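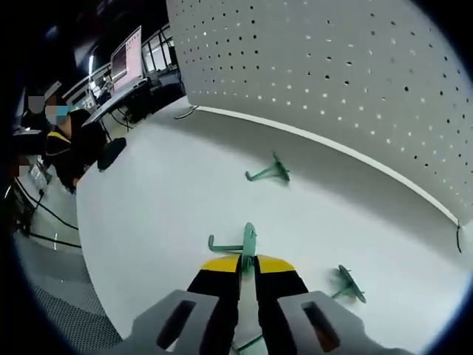 フォーラム トップ > ロボット・自動化 > 教示とデータ収集 > 運用ルール

件名:手持ちグリッパーで教示を録るときの決まりについて、ご意見をください

tsukue_no_hashi
投稿 2/8/21
はじめまして。いつもは読むだけですが、初めてスレッドを立てます。日本語は私の母語ではありませんので、おかしい表現があれば指摘していただけるとうれしいです。

私のグループでは、手持ちのグリッパーを使って、有孔ボードにプラスチックのフックを取り付ける作業を録っています。グリッパーはGrivix、カメラのマウントはHelleyのものです。作業する人が交代しますので、人によって録り方が違うという問題が出ました。ある人はフックを指の先でつかみ、別の人は奥までくわえて録っています。同じ作業の名前がついているのに、中身は同じ作業と言えないと思います。

そこで、次の決まりの案を書きました。会社の文書に入れる前に、経験のある方に見ていただきたいです。

1. 録画を始める前に、指を一度全部開いて、一度全部閉じる。
2. フックは縦に立てた向きでつかむ。取り付け板がボードに向くようにする。
3. 使わないフックは机の上に置いてもよい。ただし、重ねない。
4. フックを机に置くときは、毎回違う向き、違う場所に置く。
5. ボードと机は、セットの途中で動かさない。
6. ケーブルは作業する範囲に入れない。
7. 人の顔が映った場合は、保存の前にぼかしをかける。
8. 失敗した回は消して、もう一度録る。

1セットは60回です。1セットが終わったら、作業者が交代します。

特に3番と8番について、グループの中で意見が分かれています。どうぞよろしくお願いいたします。

kugi_nuki
Re: 手持ちグリッパーで教示を録るときの決まりについて
8番は反対です。失敗を消すのはもったいない。
穴の縁に当たって入らず、少し引いて入れ直す、という動きが一番ほしいデータだと私は思っています。きれいに入った回だけで学習させたら、ずれたときに押し続けるだけのものができました。うちの話ですが。

mado_giwa
Re: 手持ちグリッパーで教示を録るときの決まりについて
kugi_nukiさんに半分だけ賛成。

「失敗」という言葉に二種類が混ざっていると思います。

(ア)一度外れたが、やり直して最後は入った
(イ)落とした、または入らないまま終わった

アは残す。イは別のフォルダに移して、学習には入れない。私のところはこの運用です。完全に消すのは、作業者がグリッパーを机にぶつけて位置の記録が飛んだときくらいです。

あと5番、「セットの途中で動かさない」はいいとして、セットの間では動かすのですか。書いておかないと、律儀な人は一生動かしませんよ。

tsukue_no_hashi
Re: 手持ちグリッパーで教示を録るときの決まりについて
お二人とも、ありがとうございます。

アとイの区別は、私の案には全然ありませんでした。「失敗」という一つの言葉で書いたのが良くなかったです。

5番について。はい、セットの間では動かすつもりでした。私の頭の中だけにあって、文に書いてありませんでした。「律儀」という言葉を辞書で調べました。確かに、うちには律儀な人が多いです。

haisen_toban
Re: 手持ちグリッパーで教示を録るときの決まりについて
3番について、少し厳しいことを書きます。

余っているフックを机に置くのはやめたほうがいいです。同じ色の同じ部品が何個も視野に入っていると、どれを取る作業なのか、見る側からは決まりません。つかんだ後ならまだよいですが、つかむ前の場面が困ります。トレーに入れて机の外に出し、一つずつ出す。時間はかかりますが、そのほうが確実です。

6番も弱い。「作業する範囲」とはどこですか。机の上全部なのか、手の届くところなのか、ボードの前だけなのか。読む人が自分に都合よく解釈できる決まりは、決まりとして働きません。

kugi_nuki
Re: Re: 手持ちグリッパーで教示を録るときの決まりについて
> トレーに入れて机の外に出し、一つずつ出す。

本番の現場で、机に一つしか部品がないことなんてありますか?
散らかった机で動いてほしいなら、散らかった机で録るしかないです。どれを取るか決まらないという話は、「どれを取ってもいい」という作業の定義にすれば済みます。

haisen_toban
Re: Re: 手持ちグリッパーで教示を録るときの決まりについて
その定義にするなら、そのように書いておくべきです。元の案のどこにも書いてありません。
それと「どれを取ってもいい」は、作業者にとっては「いつも一番近いのを取る」になります。実際に見てください、必ずそうなりますから。近いものを取る癖が全部のデータに入ります。

yurui_neji
Re: 手持ちグリッパーで教示を録るときの決まりについて
横から失礼します。

セットで分けるのはどうでしょう。一つだけ置くセットと、余りも置くセットを別々に作って、セット名に書いておく。後から混ぜるのは簡単ですが、混ざったものを分けるのはつらいです(11月にやりました。もうやりたくないです)。

それからつかみ方の2番ですが、「縦に立てた向き」だけでは足りないと思います。指の先からどこまで入れるかも決めないと。うちではDrallavoraの指を使っていたとき、指の先から9 mmのところに細いテープを貼って、部品の下の端がそこに来るようにしました。半透明の部品は端が見えにくいので、テープがあると本当に助かります!

tsukue_no_hashi
Re: 手持ちグリッパーで教示を録るときの決まりについて
yurui_nejiさん、ありがとうございます。半透明の部品というのは、まさに私の場合です。青緑色の半透明のフックを使っています。白い机の上では色で見つけられますが、指の間に入ると下の端がよくわかりません。

テープについて一つ質問があります。テープを貼ると、カメラから見た指の見た目が変わります。ロボット側の指にも同じテープを貼りましたか。

yurui_neji
Re: Re: 手持ちグリッパーで教示を録るときの決まりについて
貼りました。最初は忘れていて、後から貼りました。
これも決まりに入れたほうがいいですね、「手持ち側とロボット側の指の見た目を同じにする」。指だけ新品に替えて、色が少し違った、というのもよくあります。

shiroi_ita
Re: 手持ちグリッパーで教示を録るときの決まりについて
顔の件(7番)が誰にも触れられていないので書きます。

「映った場合はぼかす」では順番が逆です。まず映らないように席を決める。それでも映ったらぼかす。広角のカメラは、作業している本人が思うよりずっと広く見ています。隣の机の人、その人のモニター、窓の外まで入ります。

モニターも忘れがちです。顔はぼかしたのに、後ろの画面に社内の表がそのまま読める、という動画を他社から受け取ったことがあります。

それから、同じ部屋で別の仕事をしている人には、録画中だと先に伝えること。札を一枚立てるだけで十分です。私はこれを決まりの一番上に置きます。

mado_giwa
Re: Re: 手持ちグリッパーで教示を録るときの決まりについて
一番上に賛成。ただ、背景に人がいるデータを全部避けるのは違うと思います。人が歩いている背景も必要なので。伝えて、了解をもらって、ぼかす。このくらいが現実的かと。

shiroi_ita
Re: Re: 手持ちグリッパーで教示を録るときの決まりについて
了解を本当に取っているなら、異論はありません。「いつもの部屋だから、みんな知っているだろう」を了解と呼ぶ人がいるので、強めに書きました。

haisen_toban
Re: 手持ちグリッパーで教示を録るときの決まりについて
照明の決まりがないのも気になります。有孔ボードは後ろが明るいと、穴が光って見えたり黒く見えたりします。ボードの角度を少し変えただけで模様が変わるので、同じ穴でも別のものに見える。
後ろに板か布を入れて穴を全部黒くするか、わざと変えるか。どちらでもいいから決めて、記録してください。

フレームレートも書いてありませんね。うちはWakoのレコーダーで60 fpsに固定しています。作業者が設定画面を触れないようにしてあります。

kugi_nuki
Re: Re: 手持ちグリッパーで教示を録るときの決まりについて
穴が光るのは直さなくていい派です。
フレームレート固定は同意。珍しく意見が合いました。

tsukue_no_hashi
Re: 手持ちグリッパーで教示を録るときの決まりについて
皆さん、たくさんのご意見をありがとうございます。いただいた内容で、案を書き直しました。番号は前の案と変わっています。

1. 部屋にいる人に録画を伝え、了解をもらう。席とモニターの向きを確認する。
2. 保存の前に、残った顔と、読める画面にぼかしをかける。
3. フレームレートは固定し、作業者は変更しない。
4. 録画の前に、指を一度全部開き、一度全部閉じる。
5. 手持ち側とロボット側の指は、テープも含めて同じ見た目にする。
6. フックは縦に立て、取り付け板をボードに向け、下の端をテープの位置に合わせてつかむ。
7. 「一つだけ置く」セットと「余りも置く」セットを分け、セット名に書く。余りも置くセットでは、取るフックの位置を回ごとに指定する。
8. 置くフックの向きと場所は毎回変える。重ねない。
9. ボードと机はセットの途中では動かさず、セットの間に必ず動かす。ボードの後ろの明るさを記録する。
10. ケーブルは、ボードと作業者の間の机の上に置かない。
11. やり直して入った回は残す。落とした回と、入らないまま終わった回は別のフォルダに移す。

7番の「位置を指定する」は、haisen_tobanさんの「一番近いのを取る」というご指摘から考えました。まだ試していませんので、うまくいくかどうかはわかりません。

haisen_toban
Re: Re: 手持ちグリッパーで教示を録るときの決まりについて
だいぶ良くなりました。
10番はまだ抜け道があります。机の縁から垂れているケーブルはどう扱いますか。袖に引っかかるのはたいていそこです。

tsukue_no_hashi
Re: Re: 手持ちグリッパーで教示を録るときの決まりについて
「机の縁から垂れるケーブルは、縁に固定する」を加えます。

mado_giwa
Re: Re: 手持ちグリッパーで教示を録るときの決まりについて
11個は多くないですか。作業者は全部読まないと思います。机に貼る紙は4番、6番、8番、11番だけにして、残りは準備する人の紙に分けるのがおすすめです。

kugi_nuki
Re: Re: 手持ちグリッパーで教示を録るときの決まりについて
貼るなら5番も入れて。指のテープは作業者が剥がします。爪で。

yurui_neji
Re: Re: 手持ちグリッパーで教示を録るときの決まりについて
剥がしますね……。うちは予備のテープを切って、グリッパーの置き場所に置いていました。
「余りも置く」セットを試したら、結果を書いてもらえるとうれしいです。

tsukue_no_hashi
Re: Re: 手持ちグリッパーで教示を録るときの決まりについて
紙を二枚に分けます。作業者の紙には4、5、6、8、11番を入れます。7番のセットは、位置の指定の仕方を決めてから録りますので、結果はその後でこのスレッドに書きます。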